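Can a robot do my laundry yet? I asked a man who would know

I own one dishwasher, one dryer and a vacuum that goes around by itself and gets stuck under the couch every time. So when people tell me the robots are coming for the housework, my first question is always: which housework, exactly? Because the stuff I hate is all the stuff in between the machines. Carrying, sorting, wiping, finding the other sock.

Prodromos Mitsotakis-Vlachou has been working on that in-between stuff for longer than I expected. He's with Maken, a small outfit that teaches robot arms to do everyday jobs, and before that he spent 6 years on a packing line at Nirnberg, a company that ships bathroom fittings. We talked in August, over a very long iced coffee (mine) and a very small hot one (his).

I started with the big one. Can a machine clean my house?

"No," he said, and then laughed at how fast he'd said it. "It can do pieces. It can pick a towel up off the floor. Ask it to pick up the towel, and the cup, and then decide that the envelope next to the cup is trash, and now you have a research project."

Deciding what's trash is a research project in my house too, I told him.

"Sure, but you can do it while you're on the phone!"

He thinks most of us get the hard part backwards. We see a robot lift a car door and figure a teaspoon must be nothing. But the car door comes to the same spot every time, and the teaspoon is wherever my kids left it. On the line at Nirnberg, he said, they had a machine that put faucets in boxes all day long and hardly ever missed, and then the supplier changed the plastic bag the faucets came in. Shinier bag. The whole thing went to pieces for a week, and the packers did it by hand.

"That's when I got interested," he said. "Nobody on my shift even noticed the new bag. The machine noticed nothing else."

These days a lot of his work happens in simulation. Before a real arm gets anywhere near a real kitchen, a computer version of it practices in computer versions of rooms, with the floor swapped out, the walls a different color, the light turned way down. I asked if that wasn't a bit like learning to swim on a rug.

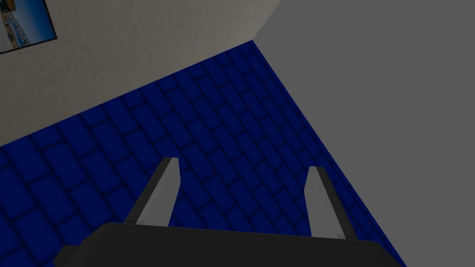

He took that better than I would have. "A little bit, yes. But you can fall off the rug as many times as you like and it costs me electricity. If I drop 60 real glasses, somebody has to sweep."

And does the practice carry over? Some of it does, he says. Reaching for things carries over well. Squishy things carry over badly - wet cloth is the worst, and he made a face like he'd just pulled a dishrag out of a drain. His group keeps a list of 26 chores they'd like an arm to manage from start to finish without a person stepping in. I asked how many it could do today, in a home it had never been in before.

"On a good day? Five. And one of those is closing a drawer."

I'd like to say I was disappointed, but I was mostly thinking about my drawers.

Stores and stockrooms are further along, he told me. He'd just come back from Eston, where a hardware wholesaler has an arm from Ichikawa moving bins at the back of the building. Bins are friendly. They have handles and flat sides, and they don't drape over anything. The staff like it fine, apart from one man who has to drive his pallet jack the long way around it and brings this up at every opportunity.

"I told him he was right," Prodromos said. "We put it in the wrong place. Moving it is on my list."

So what should a regular person buy, if they've got the money and hate chores? He wouldn't name a thing. He said to wait, and then he said that if I really wanted to help the future robot, I could put hooks up at home and use bigger baskets, and quit keeping the pot lids in a pile.

I asked whether he does all that himself.

"My pot lids are a disgrace," he said, and went up to order another coffee.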